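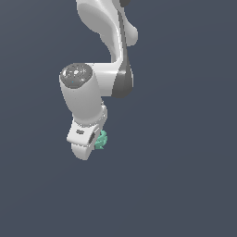
How often should a water softener regenerate for two people on city water?

hallcloset_heater

We moved into a house in Honcombe in December and it came with a Reisinger softener in the utility room. It regenerates every night at 2 a.m. The house is 1,840 square feet with two bathrooms, but there are only two of us, and we use 3,000 gallons a month going by the water bill. The city report gives the hardness as 241 parts per million. I am filling the salt tank much more than I expected to. Is every night normal, or did the last owners set it wrong?

drysump

Every night is too often for two people. With your numbers it should be closer to once every week or two.

Most softeners want the hardness in grains per gallon, so divide the parts per million by 17.1. Yours comes out to a little over 14. Put in 15 to give yourself some room. You use 100 gallons a day, so the softener has to take out 1,500 grains a day. A common size for a house like yours is rated at 32,000 grains, but that rating assumes a very heavy dose of salt. On a normal dose, plan on 20,000 to 24,000. Divide that by 1,500 and you get thirteen to sixteen days.

I would not let it go longer than two weeks even if the math says you can. The resin bed does better when it gets flushed now and then.

Look at the control head before you change anything. There are two kinds. A timer head regenerates on a schedule no matter how much water you used. A metered head counts gallons and only regenerates when it needs to. Some metered heads can be run in either mode, and the people before you may have left it on the schedule. Check the menu for something like "delayed meter" or "demand." If it's there, choose it, enter 15 for hardness, and set the day override to 14.

If it's an older timer with pins on a wheel, push in all the pins except one. On a twelve-day wheel that gives you one regeneration every twelve days. If the water starts to feel hard on the last day or two, pull out a second pin on the opposite side, which makes it every six.

Leave the time at 2 a.m. The house gets unsoftened water while it runs.

mrs_ballvalve

Ours is every 3 or 4 days but there are six of us. Every night can't be right. Also what salt are you using? We had a lot of trouble with the cheap stuff from Drultedura, it turned to mush in the bottom of the tank. Switched to Osik pellets and it's been fine. Costs more per bag.

coldside

The answer from drysump covers the settings. I'd add a few things to check, as a softener that ran every night for years may have other problems.

Get a hardness test kit, the kind with a small bottle and drops. Strips are all right for a quick look but they're hard to read at the low end. Test a cold tap inside, then an outside spigot. In many houses the outside spigots are not on the softener, so that one gives you the raw number. The inside tap should read zero or one grain. If it reads four or five the day after a regeneration, changing the schedule won't help and you need to look at the resin or the valve.

Next, the salt tank. Push a broom handle straight down through the salt. If it stops hard partway and there is a hollow space under it, you have a salt bridge. Break it up gently from the top and don't hit the sides of the tank. Keep the salt between a third and two thirds full. People fill it to the lid and that is how bridges get started, especially in a damp room.

Find the salt dose setting too. It may be listed in pounds, or as low, medium and high. If it's on high, try medium. You get a bit less capacity from each regeneration but a lot more out of each pound of salt. With two people you can spare the capacity.

Last, there's the drain line. Go in while it's idle and see if water is trickling out of it. If it is, a seal or piston in the valve is worn and you are paying for that water around the clock. A seal kit is usually a lot less than a service call, though you do have to put the valve in bypass and take it apart. I'd leave that to someone who has done it if you're not comfortable – it is easy to get the spacers back in the wrong order.

If the valve and resin turn out to be fine, you should be filling salt every couple of months at most.

hallcloset_heater

Thank you all. It is a metered head. It was set to regenerate every 1 day with the hardness at 30. I changed it to 15 and 14 days and the screen now shows gallons remaining, which it didn't do before. The drain line is dry. There was a bridge in the salt, with a gap under it as deep as my hand. I don't know what brand the old salt is, there was no bag left. I have a drop kit on order and will test both taps when it comes.

drysump

30 would be high for city water there unless they used to be on a well. Some people also add to the hardness number to make up for iron, so that may be where it came from. Your city report should list iron. If it's near zero, leave the setting at 15.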